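Re: [scorebook] Is the sacrifice bunt ever worth it?
Thắng Nghiêm
15 January

Schwerdtfeger wrote:

> I went back through the Brisside books again and I still say we give
> away too many outs. Man on first, nobody out, and the sign is on
> before the batter has even dug in. Can anybody show me that it
> helped? I'd settle for one season's worth of numbers.

OK, you asked, so I spent way too much of my break on this! I typed up every Brisside home game I have a scoresheet for, which comes to 1,122 half innings once I threw out the two games that got rained on and the one where my pencil notes are just a coffee ring.

Out of those, 295 had a runner on first with nobody out at some point. We put down a successful sacrifice in 62 of them. I was ready for the bunt to look terrible, and for the middle of the order it does look pretty bad. But for the eight and nine hitters it's a lot closer than I thought it would be (those guys hit into a ton of double plays, bless them, and a double play is a much worse trade than one out for one base). 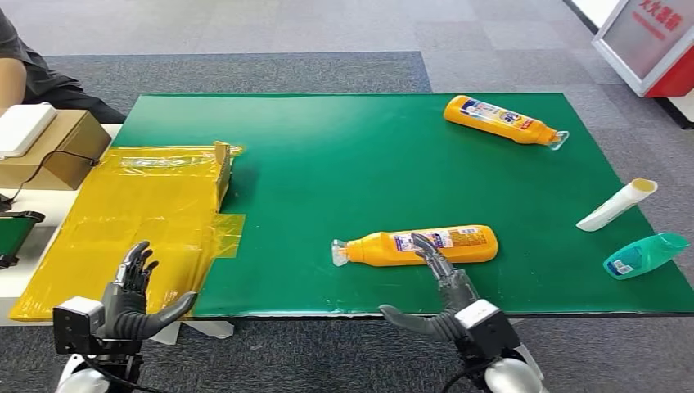 Four containers on the green mat, with both hands at the near side.

The thing I can't get around is the failed bunts. My sheets only say "SAC" when it worked. If the guy fouled off two and then struck out swinging, I've got a plain K and no way of knowing he ever squared around. I found 22 where I'd scribbled something in the margin, like "bunt foul x2" or just a sad face, but there have to be more. So whatever number you pull out of my books is going to make bunting look better than it was. Did you write yours up any differently? I remember you had that second column for pitches.

Also, the Irkell games are a mess to compare. That infield was so slow last year that anything on the ground in front of the plate just died, and everybody who played there bunted more, us included. I'd be tempted to leave them out completely, except then I lose most of October and the sample gets silly small.
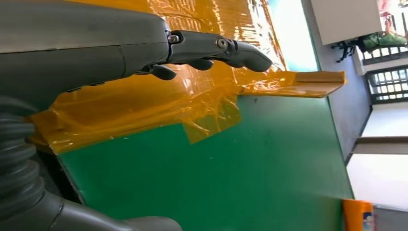
What I'd really like to look at is the score when the sign went on. Bunting in a tie game in the last inning, when one run wins it, seems fine to me and I'll argue with anybody about it. Bunting in the second inning when you're already down three is where I start yelling at the fence. I have the scores for all of it, I just haven't lined them up yet, and my spreadsheet skills top out at sorting a column.

One more thing on the Sillano series, because I know somebody will bring it up. Yes, the bunt in the ninth won us that game. The third baseman threw it into the parking lot! I scored it a sacrifice and an error and I'm sticking with that, but I don't think we get to count "he might throw it into the parking lot" as a strategy. Or maybe we do? At our level it happens often enough that I guess it should be in the math somewhere.

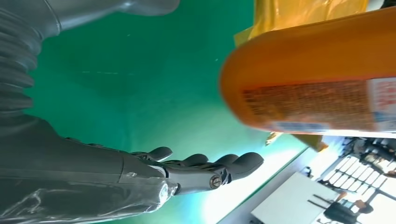
Clear plastic wrap on the forearm, bunched up near the wrist.

Anyway, if you send me your road books I'll type those in too. Photos of the pages are fine as long as I can read the margins. I'll put the whole sheet up for the list when both sets are in, and if anyone wants to check my adding before then, just write me off-list and I'll send you what I've got.

Thắng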